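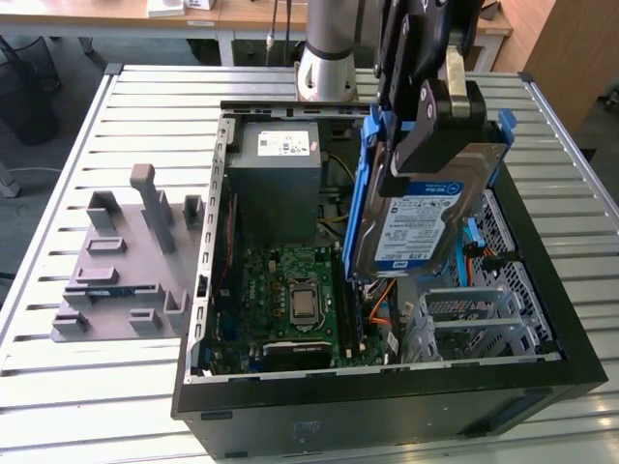 Precious Mahlangu puts the drive before anything else in an old desktop. Memory can be tested in a minute and a power supply swapped, she says, but a drive decides where the whole machine goes next. The Jonthorpe workshop took in 1,994 towers last year, and 934 of them still had a 3.5-inch disk inside.

Each tower is opened on its side, with the panel off. "Lay it flat and the cables stay out of your way," Mahlangu says. "Mostly."

She prefers cases with plastic caddies. The tabs flex, the carrier slides clear of the cage, and no screwdriver is needed. Power and data leads come off first - pulling on a caddy that is still wired can crack the connector.

Afiq Chong handles the next stage. Drives stay in their caddies until they have been logged. "The caddy protects the circuit board from fingers," he says. "Take it out too early and you have a bare board on a metal bench."

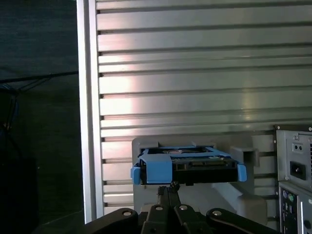 ## Sorting and wiping

Chong's shelves hold 600 drives. Anything with 9 or more reallocated sectors is shredded. The rest are overwritten once, read back and labelled by capacity.

Empty caddies go in a crate marked Orkard, after the case series they fit. "We always run short of those," he says.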